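Gindau Makers Board > Robots and Automation > Visits and Open Days

Topic: Pullholm lab open day, who went?

Posted by kendidura_kev, 10/4/25
Went to the open day at Pullholm with my daughter. Program said doors at ten but they let us in early. Main hall was the usual, conveyor sorting demo, a palletiser behind glass, a sales bloke from Danko handing out pens. The part I liked was upstairs, where they had the hand-held gripper tools out on tables and you could have a go yourself. You squeeze the handle, the fingers close, and the thing records what you did so an arm can be trained on it later.

Anyone else get up there? I'd like to compare notes. We only got one turn each.

Reply from solder_and_tea
I went in the afternoon. Queue for upstairs was down the stairwell by then. I got my turn but it was on the blocks table, pick up and stack. Fine for kids. I was told the power board table was the hard one and I didn't get near it.

Reply from R. Miah
Rezaul Miah here, I was helping on the day. The power board table was pushing the rocker switch and then, if you had time, putting a plug in. We logged 610 recordings across all the tables before we packed up. Sorry about the stairwell. The booking sheet had 200 names on it and a lot more turned up.

Reply from flatbed
610 recordings from people who have never held the thing before. What are they worth? I watched a man drop the same block over and over, then wave the gripper at his mates. If that goes into a training set I wouldn't want the arm in my workshop.

Reply from R. Miah
They get sorted. Tímea Erdős goes through them and throws out the ones that aren't usable. We also had 1,601 recordings from our own people done in September, so the open day ones are an extra.

Reply from flatbed
So the public ones are for show.

Reply from R. Miah
No, they get used. Some of them are good. New people come at the switch from angles our staff have stopped trying, and we want that variety.

Reply from yichun_c
I did the power board table in the morning. Yi-chun Chiu, if Rezaul remembers me, green jacket. The switch is a small target and the fingers are chunky. I kept wanting to use one fingertip like I would with my own hand, but my wrist was at the wrong angle for it. Took me a few goes. The plug I gave up on. You have to get the pins lined up while looking past your own gripper and I couldn't judge the depth.

Reply from solder_and_tea
Did they have you kneeling or standing? At the blocks table they'd put it too low for anyone over average height. My back was not happy.

Reply from yichun_c
Standing. I ended up leaning on my left elbow, which I think you weren't supposed to do.

Reply from kendidura_kev
My daughter got the switch first go. She's 17 and plays a lot of games, make of that what you will.

Rezaul, is there a picture of that table? I was trying to explain it to a mate at work and got nowhere.

Reply from R. Miah
Got one from the tool's own camera, so it's the view the arm would be learning from.

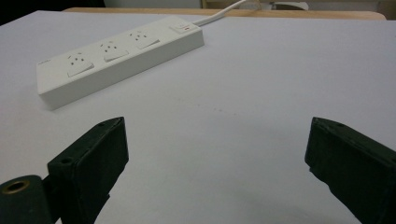 Power board table, gripper open, nothing picked up yet. The rocker switch is up the far end, past the third socket.

Reply from yichun_c
Yes, that's the one. See how far the switch is from the fingers. And it's white on white.

Reply from flatbed
All right, that is harder than I pictured. I still say white board on a white surface is asking for trouble. Why not a dark mat?

Reply from R. Miah
We argued about that. Miroslava Slanina wanted a dark mat as well. Igor Ondrejka's view was that plenty of benches and desks are pale, so the arm may as well see it. Igor won that round. The mat might come out for the next lot.

Reply from flatbed
I'm with Miroslava. Learn the easy one first and then make it harder.

Reply from solder_and_tea
Disagree. If you only train on the easy one you find out about the hard one when it's already on a customer's bench.

Reply from kendidura_kev
Is there going to be a next one? We'd come back if upstairs had time slots.

Reply from R. Miah
Nothing booked. I've passed on the time slots idea and the table height. If you want to be on the list, message me here with a name and how many are coming.

Reply from yichun_c
Put me down for one. I want another go at that plug.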